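Gostel Household Noise Diary: README

Last edited June 13, 2018. Questions to Dayana Valderrama.

What this is

A set of 1,913 diary entries about noise at home, written by people living in the Gostel flats during May. Each entry gives a time, a type of noise, a score for how annoying it was, and a free comment. The scores are the part everyone wants to use. They are also the part I trust least.

Why I would be careful

The diary was sold to residents as a way of "measuring" noise. It measures nothing of the sort. It records what people felt like writing down, on the evenings they felt like writing. Nine households wrote 800 of the entries between them, and one of those was in a long quarrel with the flat upstairs. Take them out and the famous peak after ten at night shrinks to a bump.

Weidong Fu disagrees with me on this and thinks the heavy writers are simply the ones who hear the most. He may be right. I have seen no evidence either way, and the data can't settle it.

Floors come up in the comments more than any other part of the building. Wooden floors get the blame for nearly everything, including, in several entries, a neighbour's television.

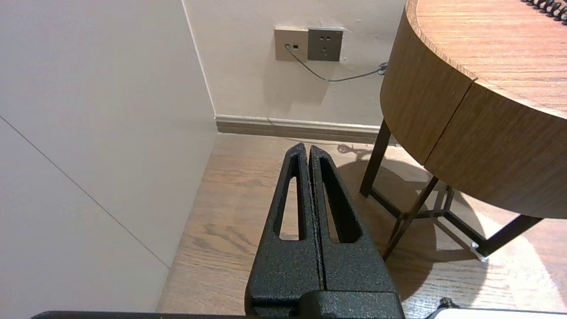
Files

entries.csv — one row per diary entry
homes.csv — one row per household, with floor covering, storey and number of residents
comments_clean.txt — comments with names and flat numbers taken out
changes.txt — what was altered and by whom

Fields in entries.csv

home_id: a random number, the same in both tables.
when: start time as written by the resident. Many people rounded to the half hour, so please don't plot this by the minute.
kind: footsteps, voices, music, furniture, pipes, outside, other. Chosen from a list. "Other" was used far too often and I would not read anything into it.
score: 1 to 9. The form never said what a 5 meant.
comment: free text, sometimes blank, sometimes a full page.

How it was collected

Paper forms, handed out by Jairo Henao and typed up by Dayana Palomino. We printed 2,000 forms. The ones missing from the count were either never returned or could not be read, and we did not keep the two piles apart, which was a mistake.

The "furniture" label needs a warning of its own. Residents used it for scraping chairs, dropped lids, cupboard doors and, as far as I can tell, anything with a thud in it. Anselmo Sotelo tried splitting it into smaller groups from the comments alone. Two of us then tried to repeat his split and got quite different answers, so it has been left out of this release. 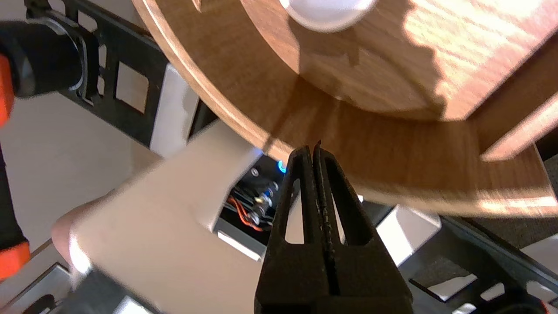 Round wooden piece with a raised edge, seen from underneath.

What not to do with it

Don't use it to rank floor coverings. The homes.csv column was filled in by residents, and "wood" covers boards, blocks and whatever else looked like wood to them.
Don't join it to the Trukar sound readings. Those were taken in the stairwell, and the clocks don't match.
Don't quote an average score for the building. I have seen this done already, to one decimal place, in a leaflet for felt pads.

Known faults

Some entries are doubled where a form was typed twice. We removed exact copies only.
Home 31 changed hands halfway through May and should be treated as two homes.
Late entries were sometimes filled in the next morning. The form had no box for this.

Terms

Free to use and share, provided this file goes with it. If you find the late-night peak in your own work, please check it with and without the heavy writers before telling anyone. Corrections go in changes.txt with your initials — the first version had none, and we still don't know who altered the scores for home 12.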